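Looking after the Tromthorpe cell: what the service plan leaves out

December 3, 2025

The plate-handling cell at Tromthorpe has been running since April, and Tendska, who integrated it, would like us to believe it needs 2 service visits a year. I have my doubts. A gripper that picks up a well plate all day long will drift, and it won't wait for the visit.

The plan says to re-teach the plate nests every 100 hours. Fine, but it says nothing about what to do when someone wipes down an instrument and nudges it. We had that at Gonport, where one bumped reader cost us most of an afternoon. Our rule now is simple: if anything on the deck gets moved, the nearest nest gets checked at low speed before the next run. Fault 1774 on the controller usually means a missed plate – the manual calls it "informational."

Iyengar built the simulation we use to try out changes, and I was slow to trust that too. It's good for reach and clearance. You can bring the gripper down on a plate over the black holder and find out whether the wrist is going to fight with the bottles next door.
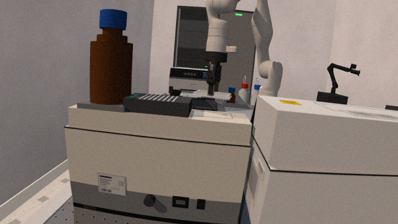
What it can't tell you is how worn the finger pads are, or whether a plate has warped. For that you still need a person with a feeler gauge and roughly 11 minutes per nest. Tendska's sales sheet has this down as "optional." I'd put it on the calendar, and I'd keep a spare set of pads in the drawer until someone shows me wear figures from a real bench.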